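Rotance: grasp planning and bin-clearing control for a KUKA arm

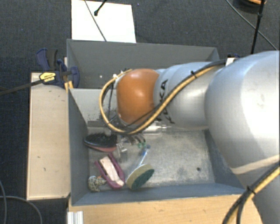

One of our first users wrote in to ask why Rotance bothers with a planner at all when a network can pick the grasp straight from the depth image, and whether the whole thing could be half the size. Fair question! You can switch the planner off (set planner: none in the config) and the learned grasp scorer will run by itself. We keep it on because our bins have steep walls, and the scorer is quite happy to send the wrist through one of them if you let it.

What you get

Rotance started out as a handful of scripts at Drevstead and has grown into three packages that you can install together or one at a time. rotance_perceive turns a depth image into a list of grasp candidates. rotance_plan throws out the ones the arm can't reach cleanly and finds a path for the rest. rotance_run sends the motion, watches the joint torques and backs off if anything pushes harder than it should. Some of the kinematics code goes back to 2013 and looks like it, so please be kind when you open that folder.

The recorded picks

We also ship 797 logged pick attempts on mixed household items, of which 386 come with hand-checked grasp labels. The rest have only the gripper's own open/closed reading, and that reading is easily fooled by thin or squashy things. If you're training on the logs, start with the labeled part.

Getting going

Run the calibration script first, then the dry run, which plans everything and moves nothing. The scorer looks at 50 candidates per cycle by default. On a slower machine you'll want fewer, and the Sostedero branch has a lighter model that copes pretty well.

Known trouble

Clear plastic and glass still come back from the depth camera full of holes. The planner doesn't model the cable bundle along the arm either, so keep the wrist limits we set in limits.yaml until you've watched a good many runs on your own cell.

Last updated January 2022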